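Kokon word list, README

Kokon is a list of 1,100 everyday color and shape phrases in plain English, collected for spelling and reading software. Virgilio Yap and Chutima Chareonsuk wrote the entries. Of these, 902 have been checked by a second reader.

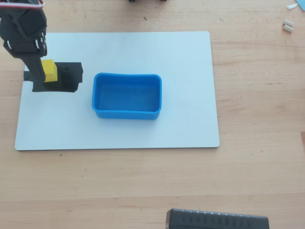
Each row holds one phrase, a reading level and a topic tag. Phrases are kept short and use a noun with one or two adjectives. "Yellow cube" is level 1, and "bright yellow cube" is level 2. There are 18 topic tags, listed in tags.txt.

Known problems: 21 rows have no reading level. British spellings were changed in November, but a few may remain. Send corrections to Braulio Ledesma.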